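About Burkilberg

Who we are

Burkilberg is a lending library for pretend play. We lend boxes of toys, props and dress-up items to preschools, elementary schools, after-school programs and family day cares. We started with 13 boxes kept in a garage. Today we have 160 boxes and our own storage space on the ground floor of the old Barbier building, next to the bus lot.

We are a small company and we don't sell toys. Everything we own is meant to go out, get used, come back and go out again.

What we lend

Each box is built on a theme. The grocery store, the post office, the doctor's office and the train station are the oldest ones and still the most requested. Newer boxes include the news studio, the bakery, the hardware store and the talent show. A box holds enough for a group of six to eight children. Larger groups usually borrow two.

Our full inventory has 3661 pieces. A piece can be a cash register or a single plastic carrot. Every piece is listed on a card inside the lid of its box, with a drawing for children who can't read yet. Many teachers let the children do the checking at the end of the day, and we encourage that. They are stricter than we are.

We also keep a shelf of loose items that don't belong to any theme. Members can add up to five of these to any box at no charge.

How borrowing works

Members book by the school term or by the month. Boxes go out on Tuesday and come back on Tuesday, four weeks later. You can pick up from us or use the delivery run, which covers Calon and the Parnesance side of the river. Please have somebody at the door, as the bigger boxes take two people on stairs.

Missing pieces happen. Let us know which ones, and look under the radiator first. We don't charge for the first three pieces in a term. After that we ask for the replacement cost, which for most items is very little.

Cleaning and repair

When a box comes back, we empty it on a table and go through the card. Hard plastic is washed with soap and warm water. Fabric goes through the laundry. Wooden items are wiped down and checked for splinters. Anything with a hinge, latch or battery door gets opened and closed a few times before it goes back in – those are the parts that fail first.

Broken pieces go to the repair shelf. If we can't fix something within a month, we take it off the card and look for a replacement. The yearly budget for replacements is 500 dollars, so we fix what we can.
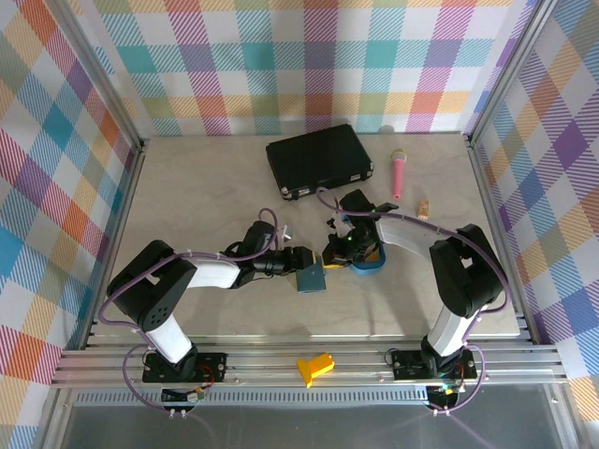 Choosing pieces is the part of the work we get asked about most. We look for things children can use in more than one game, and we don't mind if they don't match. A black hard-shell briefcase with silver corner latches suits a banker, a doctor or a spy. A pink toy microphone with a yellow mesh head works for a singer as well as for a reporter. Plain blocks can be nearly anything, and we would always take more of them. If your school has good props it no longer needs, bring them by during opening hours and we will go through them with you.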